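Minutes of the Equipment Review Meeting
2024-01-10, Skuvurbridge office
Second session on the Gudeta kit

1. Minutes of the last session

Agreed, with one correction. Item 4 said the supplier had "confirmed" the price of spare finger pads. The supplier had said it would look into it. Nothing has come in writing.

2. What Boltby is offering

The offer is the Gudeta hand-held gripper kit: the grippers, the cases, the recording software and a year of support. A person carries the gripper and does an ordinary job with it, and the recordings are meant to train a robot arm to do the same job later on. Boltby proposes a trial of 12 weeks with 2 grippers, followed by an order for 15 more if we are satisfied.

Several members asked who decides what "satisfied" means. The draft contract leaves it to "mutual review." The meeting did not like this wording and wants a pass mark written in before anything is signed.

It was also pointed out that we do not own an arm that could use the recordings. Boltby's reply to this, sent before the meeting, was that the recordings keep their value. The meeting noted the reply and was not much moved by it.

3. Cost

The support fee starts on delivery, before anyone has been trained. Training is charged separately. Finger pads count as wear parts and fall outside the warranty, and the brochure gives no figure for how long a pad lasts. One member said that a price with the main running cost left out is hard to call a price. Finance would like the support fee moved to the first day of use.

4. Report from the Litthorpe visit

Two of us went to Litthorpe, where the kit is in use. The staff there were open with us and we thank them for their time. Their main points:

The gripper is easy to pick up and tiring to hold. Most people there stop after 18 minutes and swap.

Soft packets are harder than boxes. The Litthorpe staff would not give us a success rate, and the brochure's claim of "everyday handling" does not say which items were tried.

The software throws out some recordings and gives no reason. Staff said they repeat the job and hope.

The demonstrations in Boltby's own sales video are all done on a bare table with one object at a time. The meeting felt that office desks are a fairer test, with things of different shapes standing close together and furniture on all sides.
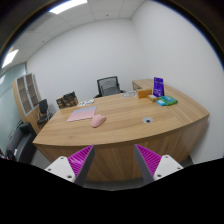
Hand-held gripper at an office desk, with boxed and soft items grouped at the right rear.

A member asked whether the wide, curved view hurts the recordings, as straight edges bend in it and small print is lost. Boltby says the software allows for the bending. It has not said anything about the print, and reading labels is half of what our stockroom does. To be asked again.

5. Discussion

Opinion was split. Those in favor of a trial said the sum is small and we would learn something either way. Those against said the same was said about the label scanner, now in a cupboard. There was no support for the full order at this stage.

A request to let Boltby present in person was turned down until the written questions are answered.

6. Decisions

No order to be placed.
Trial put off until the contract has a pass mark and a pad price.
Written questions to go to Boltby on pads, rejected recordings and small print.
Litthorpe to be asked if we may see their list of repeated jobs.

7. Next session

May, date to be set once Boltby has replied. If there is no reply by then, the item comes off the agenda.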